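Curb Height

The sweeper had stopped again at the corner. Third time since lunch. Sólveig Hallgrímsson read the fault off her tablet and said a word she didn't use at home.

"Front left ranging," she said. "It thinks the drain is a hole."

"It is a hole," Priya said. "Kind of."

Unit 3023, Clendside contract, handed over at six tomorrow morning whether it swept or not. Before that it had to pass the crosswalk run in the simulator. Dalsgaard wouldn't sign otherwise. So — the virtual street first, then the real machine, up on stands in the bay with its skirts off and the brush arm hanging.

Priya reset the run. Same start point, nose to the curb, brick wall across the way.

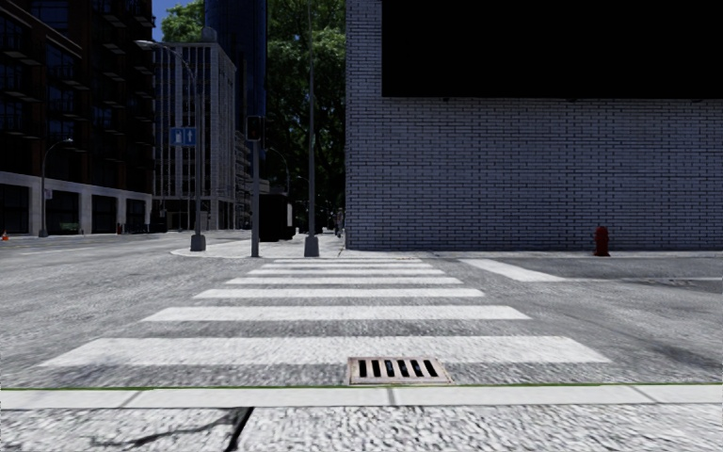
"Drop the threshold," Sólveig said. "Two notches."

"We did two. It stopped at the stripe."

"Then it's not the threshold."

She got down on the creeper and slid under the real one. Flashlight in her teeth. The sensor bracket looked fine. It always looked fine. She put a thumb on it and pushed and it moved, hardly anything, a hair. One bolt snug, the other just sitting there in its thread like a guest.

"Who did the bracket?"

No answer. Keys clicking.

"Priya. Who did the bracket."

"Me. Friday. The phone rang."

Sólveig held out her hand and the torque wrench came into it. Click. Click. Then the calibration plate, then the long wait while teh offsets wrote themselves over the bad ones — 3000 samples, bar crawling. Priya ate crackers standing up.

"So the sim had my crooked numbers in it," she said. "All day."

"All day."

"You going to tell Dalsgaard?"

The bar filled. Sólveig loaded the new file and set the run going and they both leaned in, to close, shoulders touching.

"Get me a cracker," she said.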